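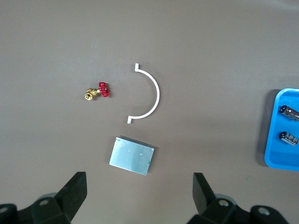 A little brass gate valve with a red handwheel

Nov 15, 2022

I have been meaning to write about the garden for weeks now, and then the clocks went back and it got dark before tea and I lost the will entirely. But the kettle's on, so let's catch up!

The big news is that the leeks survived. I put in 56 of them back in the spring (far too many for two people, I know, I know) and gave up on them more than once over the summer, what with the rust and then the dry spell. They're standing up beautifully now. We've had leek and potato soup twice this week and there's a pie planned.

The winter squash did less well. I'd sown Brodemura, which a neighbour swore by, and got two fruits off the whole bed, both of them the size of a teapot. Still, they were lovely roasted with a bit of sage, and I've saved the seed, so we'll see if they sulk again next year.

November is really my tidying month. I drain the hose and shut off the outside water before the first hard frost, then I wash the pots, slowly, with the radio on. The dahlias are up and wrapped in newspaper in the shed. The broad beans still need to go in, and I keep looking out at the rain and making another cup of tea instead.

I've also got 700 grams of green tomatoes on the windowsill, and chutney is the likely answer. If you have a recipe that goes easy on the vinegar, do leave it in the comments.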